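Last updated: June
Search this notebook Enter keywords

Book task, hand-held grippers, afternoon

Started at 2 with Dalal on the left gripper and me on the other. The plan for the Riruritz entry is still page separation on a thick paperback-type block, one gripper pressing the side and the second coming in to pick off a sheet. Mehrangiz wants 263 demos by the end of June. We have 156 that she accepts.

Changed since last session: fingers retightened, wrist cameras re-zeroed, and the Dritar logging script now writes one folder per take. The old way lost 5 takes when the names clashed. 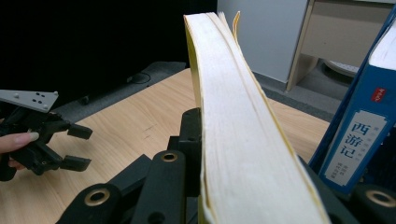 Main trouble is the approach angle. Coming in flat, the fingers push the whole block over before they close on anything. Dalal tried tilting down a little and going slower, and I held pressure lower on the side. Better, but it took almost a minute per take and the club rules ask for less.

Steltura tracking dropped out twice when our arms crossed. Restarted it both times and marked those takes bad.

To do:
- ask Mehrangiz if slow takes count
- try the softer finger pads from the Issahaku kit
- charge both battery packs overnight
- write down the start pose, we keep arguing over it

Dalal has the key tomorrow. I left the bad take numbers on the whiteboard.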